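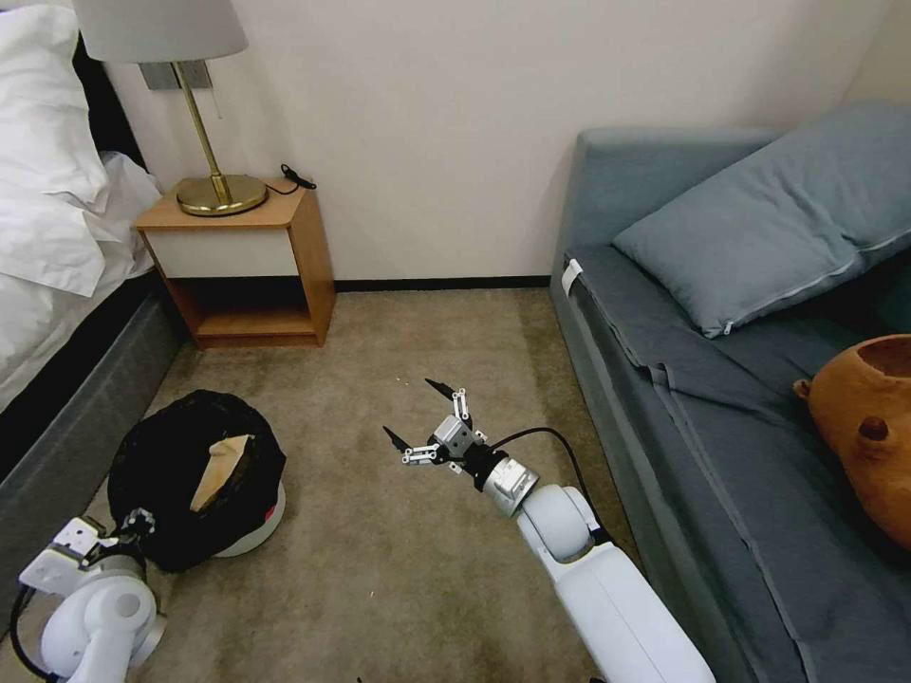
Clallik bedroom set — README

Notes on tidying and resetting furnished bedrooms. Mostly small bedrooms with a sofa in them, studio-ish. Written by Mortimer Obi, corrections from Sanne Van Hecke. Last real edit May 2024, typos since then are mine.

What's in it

More than 200 short tidying sessions, one room per session. Each one has a start state, an end state and a text note saying what got moved and where to. Two houses, Sorensen and Andberg. Four rooms in each house. Not all rooms got the same number of sessions, Andberg is thinner, we lost the upstairs for most of February while the carpet was being replaced.

Folders

sorensen/ and andberg/ at the top level
inside those, one folder per room
inside those, start, end, notes.txt
lurora_old/ is the first pass from the Lurora apartment. Different naming, no end states. Kept for reference, don't mix it in.

Tasks covered

Bed. Pull duvet up, square it to the mattress, pillow flat at the headboard. One pillow or two depending on the room. A duvet hanging off the side is a valid start state, don't relabel it as an error.

Nightstand. Lamp stays on. Anything else on top goes in the drawer or on the lower shelf. Cords get coiled and left at the back if they belong to something in use, drawer if not. See "Cords" further down, we went back and forth on this.

Sofa. Back cushion upright, seat fabric pulled smooth and tucked. Loose throws and covers both count as "cover" in the notes. Tags and labels on the upholstery stay where they are, nobody is cutting tags.

Floor. Visible bits picked up by hand. Vacuuming is not part of the task, so small specks in the carpet can be there at start and at end. That's fine.

Trash. Bag out, tied, new bag in, edge folded over the rim. Cardboard should be flattened and go to recycling. It gets stuffed in with the trash a lot, note it as "cardboard in trash" and move on.

Decor. Pots, vases, figurines. These have a home spot written in the room sheet. If one is on the sofa or the bed it goes back to the home spot. If the room sheet doesn't list it, put it on the nearest hard surface and write down which one.

Word list for notes.txt

Please use these, the search script is dumb and only matches exact words.

nightstand (not bedside table, not side table)
lamp
cover
cushion = belongs to the sofa
pillow = belongs to the bed
duvet (not comforter)
trash can, even when it's mostly just a bag on a base
pot = any ceramic container, including the animal shaped ones
cord

Colors are optional. If you write one keep it simple: gray, blue, white, tan. We had "slate", "storm" and "dusty blue" for the same sofa and it took an afternoon to clean up.

Cords

Old rule: everything in the drawer. New rule: only put it away if the other end isn't attached to anything. When you can't tell, leave it alone and write "cord, unclear". Sorensen notes were redone under the new rule, Andberg ones are still mixed. Sanne has a list of which ones.

Known problems

- Some end states still have a wrinkled duvet. We accept wrinkles. We don't accept corners on the floor.
- notes.txt missing for a handful of Andberg sessions, the folder is there but empty
- "left" and "right" are from where you stand looking at the wall with the nightstand. The early notes used lying in bed as the reference. Mostly fixed.
- Lamp on/off was never recorded. Don't try to work it out from the notes
- pillow and cushion got swapped in one Sorensen room, search for "pillow" plus "sofa" and you'll find them
- room sheets list furniture only as of the day they were written, things drift — a sofa can end up on another wall

Not covered

Closets, bathrooms, laundry, changing sheets. Kitchen stuff is in the other repo. No windows or blinds either, we started on blinds and dropped it.

Adding a session

Copy the template folder, rename it, fill in notes.txt before you leave the room. Do it before. Writing it up later from memory is how we got the left/right mess. Then run the check script, it will complain about words that arent on the list. Fix those and send it to Mortimer. Word list changes go to Sanne first.

License is in LICENSE.txt, same terms for the photos and the notes.

Todo: redo Andberg cords, finish room sheets, delete the duplicate template folder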